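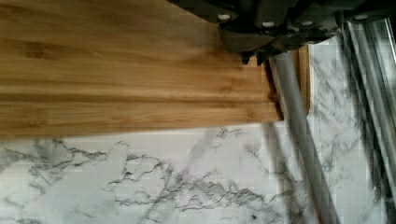

Demeck open house, or: the day the board won

I got back from the Demeck open house with a tote bag, a sore foot and a lot of notes, so I'm typing this up before I lose the thread. The visit was on June 24, 2024, and if you were on the afternoon tour you probably saw a tidier version of what I saw, so you may want to read on anyway.

First the boring stuff. Parking is behind the building, not in front (the front lot is for deliveries and a man in a forklift will tell you so). Sign in at the side door, get your badge, get your glasses. Wear closed shoes! I did wear closed shoes, but they were new ones, and that's my own fault. Coffee was good. The pastries were gone by the time I got there, which I'm still a little sad about.

Leilani Marchetti led our group. She runs the applications side and she talks fast and walks faster, and I liked her right away. We went past the machine shop, then a long wall of cabinets where they test cabling, and then into the hall where the demo cells are. I'd come mostly for bay 21, where they've been working on wood handling for Brastach, a shop that makes shelves and cutting boards. I do a bit of woodworking and I have lifted a lot of boards in my life, so a robot that lifts boards is my kind of entertainment.

The job is simple to say. A board lies flat on the counter, the arm comes over, the gripper closes on the end of it, and the board gets slid along and squared up before it goes to the next station. Simple to say, fussy to do. Wood isn't all one size even when it's supposed to be, boards cup and twist, and the end of the board is a small thing to aim at. They use a stone-look counter as the work surface because Brastach fits the same top in its showroom kitchens, and the plan is to run the demo in there in October.

Efe Nwankwo was on the pendant. He's new, he told us so himself, and he was explaining everything as he went, which made it the best stop of the tour. He ran the first cycle slowly. Fine. He ran it again. Fine again, and people were getting their phones out. Then on the third one the arm came in lower than before and just a touch too far along, the fingers hit the end of the board instead of going around it, and the whole thing shoved. You could hear it — a bang, then a kind of groan from the wood, then nothing. The board had gone into the metalwork at the far side and the arm was leaning on it with nowhere to go.

It stopped by itself. I want to be clear about that, because I've already had one message from a friend who heard that a robot "went crazy" at Demeck. It did not. The force limit tripped, the light went red, the pendant beeped and showed fault 886, and the arm stood there with its fingers pressed on the board end. Whoever set that limit deserves a pastry.

Now here's the part I keep thinking about. Everyone in our group leaned in. Me too! You see a stuck board and your hands want to go and unstick it, it's an instinct, like grabbing at a falling knife. One fellow near the front was over the yellow line with his arm already out when Béla Rácz said "No. Back." He wasn't loud about it at all. Béla is their safety man and he'd been standing behind us the whole time, and I'd taken him for another visitor.

He made us all step back and then he explained, and it was worth the drive. When the arm trips like that, it is stopped but it isn't relaxed. There's still load between the fingers and the board, and the board is wedged. Take away the board and the load goes somewhere. Release the brakes and the arm can sag. So you don't touch the work. You press the stop, you lock it out, you look at which way things want to move, and then one person (one!) backs the arm off along the way it came while everybody else stands clear. He had Efe do it, talking him through each step, and when the gripper came off the wood the board jumped sideways. It wasn't a big jump. It would have been plenty for a fingertip.

So what went wrong? Leilani could have shuffled us along to the next bay at that point and I wouldn't have blamed her. She asked if we wanted to stay while they figured it out, and we all did, so we stood around that cell until way past the slot on the schedule. Raluca Pîrvu came over with a laptop. She wrote most of the motion program, and she looked about as happy as you'd expect.

They found two things.

The first was the fingers. They'd changed the fingertips that morning for a longer pair with a more pointed end, to get a cleaner grip on thin stock, and the new length had been typed into one place and not the other. The slow cycles used the right number. The third cycle was the "production" version and it was still reading the old one, so as far as the robot knew its fingers ended higher up than they really did. Raluca said something under her breath in Romanian and then said, in English, that it should never have been possible to have that number in two places at all. I have done exactly the same thing with a router table and a stop block, so I felt for her.

The second thing bothered Béla a lot more. The cell is supposed to be held to 100 millimeters a second whenever there are visitors at the line. When Raluca pulled the log, the third cycle had been running at 600. The visitor setting had been switched on, it was right there on the screen with a green tick by it, but it only covered the teaching program. Switching over to the production one quietly dropped it. Nobody had tried that combination with the setting on before we all turned up.

I asked (I ask a lot of questions on tours, sorry to my group) whether the force limit would have caught it even at the higher speed if it had been a hand and not a board. Béla said he wasn't going to guess at that in front of a crowd, and that the whole point of the speed cap was so he'd never have to find out. Fair enough. He hung a red tag on the cell and that was the end of demos in bay 21 for the day. If you were on the afternoon tour, that's why you got the palletizer twice.

Efe looked crushed, poor guy. Leilani told him, in front of all of us, that he had followed the sheet and the sheet was wrong. I thought that was decently done. I've worked in places where the new hire would have worn that one for a year.

The damage, for the curious: a dent in the end of the board, and one of the new fingertips had to come off to be checked. Efe passed the board around afterward and it had a lovely grain, I'd have taken it home dent and all. I did ask. They needed it for the report.

After that we did the rest of the tour at a trot. The Pradeo people had a stand in the lobby with their vacuum cups, and I had a nice chat with Virgil Anghel there, who thinks boards should be lifted from the top and never gripped by the end in the first place. He sells vacuum cups, so he would say that! But he had a point about end grain splitting, and he also admitted that cups don't love rough-sawn stock, so I came away thinking there's room for both. He gave me a sample cup. It's on my fridge now holding up a takeout menu.

There was also a talk on Preda, the scheduling software they're bringing in, and I'll be truthful and say I sat down mainly because of my foot. It seemed fine. The slides were small. If scheduling is your thing, ask somebody who was in the front row.

A few things I wrote down on the way out, partly from Béla and partly from just watching:

If you change a tool, run the real program slowly and with no part in place before you run it with one. Their slow cycles were fine, they just weren't slow versions of the thing that failed.

Check the speed on the move itself. The tick on the settings page told them what somebody had asked for.

Before visitors come, decide who talks when it jams. I was really glad it was one calm voice and that everybody on the crew went quiet for it.

And the yellow line in that bay is too close. I paced it out in my new shoes while they were looking at the laptop, and a tall person can reach the counter from behind it without stretching much. I mentioned it to Leilani and she wrote it on the back of her hand, so I'm guessing it got home with her.

She emailed the group the following week, by the way. The finger length now lives in one place, the visitor cap is set in the controller so both programs get it whether they like it or not, and the line has moved back. The cell was still tagged when she wrote, because Béla wanted to see it tripped on purpose a few more times with a scrap board first.

I'll be going to the Brastach showroom in October if they let me in. Anyone who wants a ride, I've got two seats, and I'm leaving early this time on account of the pastries.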